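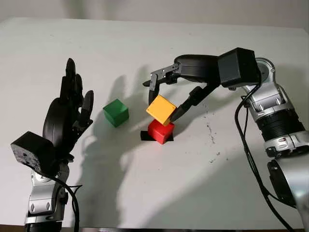

Softball: the Namero girls go to the regional final

What a July we're having! Our under-16s beat Elska 7-4 in the semi-final, and if you weren't at the ground you missed the best evening of softball we've had since the club moved to the new diamond. We were 4-2 down going into the last inning, with two out, and I'll admit I had started packing up the scorebook. Then Songül Yüksel hit one so far into left field that their outfielder was still chasing it when she slid home. Three runs in, and the bench went wild!
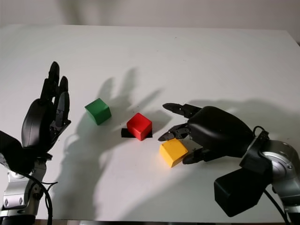
Two more followed on a wild throw to first, and after that it was all down to Ott Tamošiūnaitė in the circle. She had come on in relief in the fourth with a sore shoulder and a borrowed glove, and she finished them off with a pop fly and a pair of strikeouts (the second on a changeup that fooled me as well as the batter). A word for Elska too, who played lovely, tidy softball all evening and stayed on to help rake the infield.

The final is against Modo, who haven't lost all season. They bunt a lot and they run on everything, so expect plenty of throwing practice before then. There were 300 people at last year's final and the noise was terrific — let's fill our side of the ground this time.

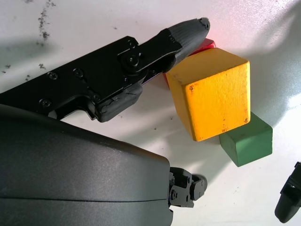 What happens if it rains?
The match moves to the following evening at the same ground, and tickets stay valid. We'll put the decision on the club website by 2 pm.

The coach leaves from the clubhouse car park and there are still seats, so do put your name on the list in the bar. Players travel free, and so do little brothers and sisters. Bring a cushion, as the benches at Öztürkmen Park are hard!

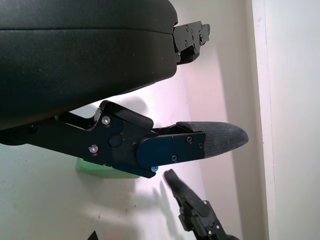

Autumn training

Winter squads start indoors once the schools go back. New players are very welcome at any level, and we have spare gloves and bats to lend.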